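릴게이트 주민 소식지
생활 칼럼: 된장을 담그는 사람들의 모임에서

글: 기노시타 사치코

안녕하세요. 릴게이트 동쪽 건물에 살고 있는 기노시타입니다. 한국에 온 지 여러 해가 되었지만 글을 쓰는 일은 아직 말하는 것보다 어렵습니다. 어색한 문장이 있어도 너그럽게 읽어 주시면 감사하겠습니다.

이번 호에는 제가 참가하고 있는 된장 모임에 대해서 쓰겠습니다. 우리 모임은 겨울에 메주를 사서 장을 담그고, 봄에 장을 가릅니다. 올해의 장 가르기는 5월 4일에 했습니다. 날씨가 맑고 바람이 조금 있어서 항아리를 열기에 좋은 날이었습니다.

저는 일본에서 자랐기 때문에 어릴 때부터 미소를 먹었습니다. 할머니는 누룩과 삶은 콩과 소금을 한꺼번에 섞어서 통에 눌러 담으셨습니다. 그래서 저는 된장도 같은 방법으로 만든다고 생각했습니다. 처음 모임에 갔을 때 메주를 소금물에 띄우는 것을 보고 많이 놀랐습니다. 콩이 물에 다 풀어져 버리지 않을까 걱정했습니다. 그런데 두 달쯤 지나면 그 물이 간장이 되고, 남은 메주가 된장이 됩니다. 한 항아리에서 두 가지가 나온다는 것이 저에게는 지금도 재미있습니다.

소금물의 농도는 모임에서 언제나 이야기가 길어지는 문제입니다. 달걀을 띄워서 물 위로 나온 부분이 오백 원 동전만 하면 된다고 배웠습니다. 하지만 쓰지 리쿠 씨는 염도계를 사용합니다. 쓰지 씨는 달걀이 신선하지 않으면 다르게 뜬다고 설명하고, 오래 담그신 분들은 웃으면서 신선한 달걀을 쓰면 되지 않느냐고 대답하십니다. 저는 두 방법을 모두 해 봅니다. 작년에는 장을 조금 싱겁게 담가서 여름에 하얀 것이 자주 생겼습니다. 올해는 소금을 더 넣었고, 아직 생기지 않았습니다.

장을 가를 때는 먼저 메주를 부서지지 않게 건져서 큰 그릇에 놓습니다. 그 다음에 손으로 으깹니다. 너무 되면 간장을 조금 부어서 부드럽게 합니다. 어느 정도로 부드럽게 해야 하는지는 글로 쓰기가 어렵습니다. 저는 귓불 정도라고 배웠는데, 옆에 계신 분은 그것보다 훨씬 질어야 한다고 하셨습니다. 여름을 지나면서 물기가 줄어들기 때문에 처음에는 질다고 느껴도 괜찮다고 합니다.

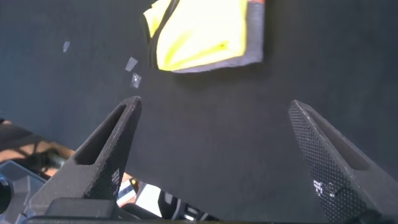 마주 보고 선 두 개의 짙은 회색 집게 손가락. 겉면에 촘촘한 요철 무늬가 있다.

간장은 면포에 걸러서 다른 항아리에 옮겼습니다. 달이는 집도 있고 달이지 않는 집도 있습니다. 저는 작년에 집에서 달여 보았는데, 냄새가 복도까지 나가서 이웃 분들에게 미안했습니다. 올해는 달이지 않고 그대로 두기로 했습니다. 만약 작년에 냄새 때문에 불편하셨던 분이 계시면 늦었지만 여기에서 사과를 드립니다.

항아리에 대해서도 질문을 받을 때가 있습니다. 제 항아리는 니시무라 그릇 가게에서 산 작은 것입니다. 베란다에 놓기에는 이 크기가 좋습니다. 큰 항아리가 맛이 안정된다고 하지만, 혼자서 들 수 없으면 청소할 때 곤란합니다. 뚜껑은 유리로 된 것을 쓰고 있습니다. 비가 와도 열고 닫을 필요가 없어서 편합니다. 다만 한여름에는 안쪽에 물방울이 맺히니까 가끔 닦아 주어야 합니다.

갓 가른 된장은 색이 밝고 짠맛이 먼저 느껴집니다. 보통은 가을까지 기다리지만, 저는 참지 못하고 조금 덜어서 국을 끓였습니다. 애호박과 두부만 넣었습니다. 깊은 맛은 아직 부족해도 콩 냄새가 좋았습니다. 작년 된장과 반씩 섞으니 더 맛있었습니다. 일본에 계신 어머니에게도 작은 병에 담아서 보내 드렸는데, 오이에 찍어서 드셨다고 전화가 왔습니다. 미소보다 짜지만 오이에는 이쪽이 낫다고 하셨습니다.

6월에는 매실을 담급니다. 소금에 절이는 우메보시와 설탕에 재우는 매실청을 함께 만들 예정입니다. 장소는 장 가르기와 같은 릴게이트 공동 부엌입니다. 재료비는 한 사람에 3,000원이고, 소금과 설탕은 모임에서 준비합니다. 매실은 각자 600그램씩 씻어서 꼭지를 떼고 가져와 주십시오. 물기가 남으면 곰팡이가 생기기 쉬우니 전날 밤에 씻어서 말려 두시는 것이 좋습니다. 병은 뚜껑이 잘 닫히는 것이면 무엇이든 괜찮습니다.

처음 오시는 분도 환영합니다. 참가하고 싶으신 분은 공동 부엌 문 옆의 종이에 이름과 호수를 적어 주세요. 날짜가 정해지면 같은 자리에 붙이겠습니다. 된장을 맛보고 싶으신 분은 그날 작은 그릇을 하나 가지고 오십시오.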